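Household manipulation > Safety and good practice
Thread: Rules for laundry tasks, need comments on our draft

janaka_w
Hello all. I am writing the work rules for our two-arm robot doing laundry tasks at a front-loading washer. Until now we had only general rules from the arm manual, and every operator did the rest by his own habit. I want to have one page which everybody signs. My draft:

1. Washer is unplugged before the arms are powered. Plug stays where the operator can see it.
2. Arm speed near the door is limited to 30 percent of the normal speed.
3. No finger may pull on the rubber gasket.
4. Basket stands on the floor under the door opening and is not moved by a person while the arms are live.
5. One person has the stop button in hand and does no other job.

What is missing? I am also not sure about number 1, my colleague Pongsak says it makes the task unreal.

Prasanna Pramanik
Good start. I would add cables to this. In our lab at Condport we lost 2 days of work because a hanging wrist cable was caught by a door latch, and the connector came out together with its small board. Now the rule is that the cable path is checked at both ends of the reach, by moving the arm slowly by hand, before the first run of the day.

About number 1, I agree with Pongsak in part. If the robot must press buttons on the panel, you need power. Then write two modes, powered and unpowered, with different permissions.

sabina.m
I don't agree with two modes. When a page has two modes, people choose the easier one and forget to go back. Keep it unplugged, and for button tasks write a separate page with a separate signature. We did this at Vesura and the operators complained for one week only.

Also please say what "near the door" means. Near for me is 30 cm. Near for my student was when he became nervous.

janaka_w
Thank you both. Sabina, you are right about the distance, I will put a number. For the people who ask me by message what kind of place I am talking about, it is this corner:

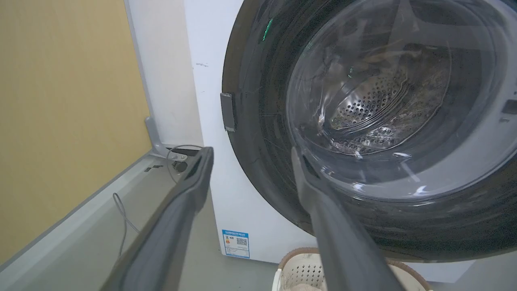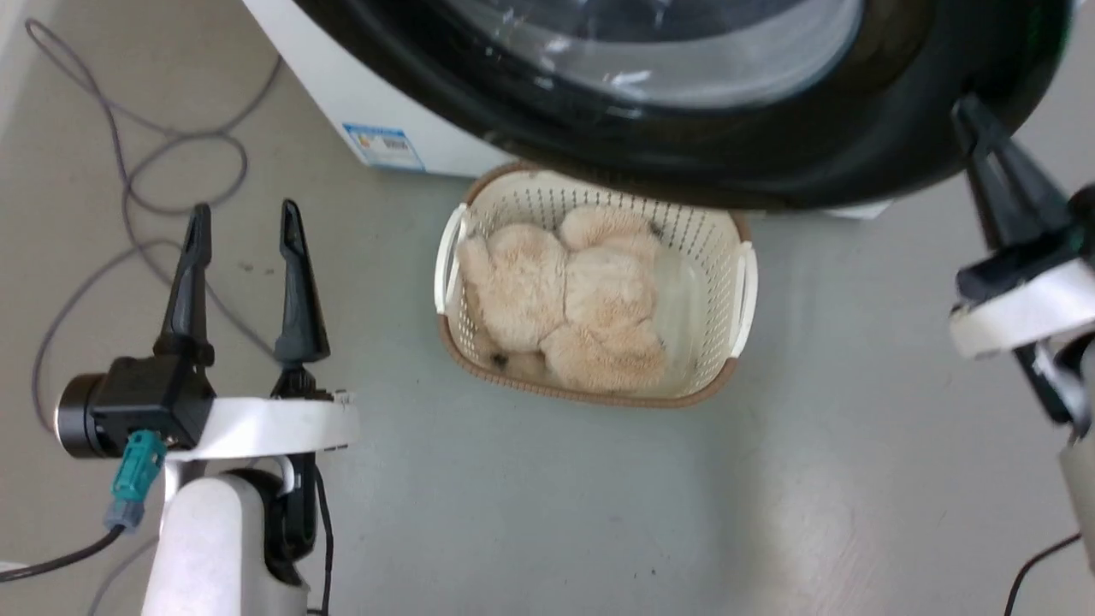

Rule 3 was the most difficult one to write. The first version said "do not touch the door or the gasket", but this is impossible, the task is with the door. So I wrote only pull. Now I think that pushing can also be bad, if the finger goes between the rubber and the glass.

Pongsak L.
It is me, the colleague. I did not say unreal, I said incomplete :) A washer without power is a good place to learn reaching. But then we must write in the report that the machine was unplugged, or the reader believes something different.

On rule 3, I propose: "Fingertips stay outside the fold of the gasket. If a tip enters the fold, stop, open the gripper, and back out along the same line." It is longer, but the operator knows what to do.

anwara_k
I like the text from Pongsak. My comments, from the side of somebody who must read such pages every month:

The word "operator" is used for two different persons in your draft. One drives, one holds the stop. Please call them driver and safety person. In our shop we had a small accident because both believed the other one was the operator.

Rule 4 needs a way out. If the basket falls over, who may touch it? I suggest: the driver says "hold", the safety person presses stop, waits until both arms are still, and only then a person goes inside the marked line.

And what about soft items? A towel or a plush toy can hide the fingertip from the driver. I would not allow a blind grasp at full grip force. We limit the force for anything with long fur or loose threads.

Prasanna Pramanik
+1 for the force limit. But I disagree with the marked line. Tape on the floor gets dirty, people step over it after 7 days like it is nothing. A low chain is better.

anwara_k
A chain near moving arms is one more thing to catch, and you are the person who wrote about cables. Tape can be replaced every Sunday. It costs almost nothing.

Prasanna Pramanik
Okay, the chain should be outside of the reach of the arms, I did not write this clearly. I still prefer it. Maybe we can say "a visible border, checked daily" and every lab decides.

sabina.m
"Every lab decides" is how Janaka came to have no rules in the first place. But for the border I can accept it.

janaka_w
I collected everything. Changed lines of the second draft:

1. Unplugged always. Button tasks have their own page. Reports must say the washer was unplugged.
2. Slow speed when any part of the arm is closer than 30 cm to the door.
3. Text of Pongsak, word for word.
4. Basket: hold, stop, wait, then enter.
5. Driver and safety person are two persons, names on the sheet.
6. Cable check at both ends of the reach, before the first run.
7. Reduced grip force for soft items.
8. Visible border, checked daily.

Still open: how long can one safety person hold the button before a change? I wrote 30 minutes, Pongsak wants one hour.

anwara_k
30 minutes. After this time I look at the button and do not see the arms any more.

Pongsak L.
I can live with 30 if the change takes place between runs and never during a run. Please add this sentence and I will sign.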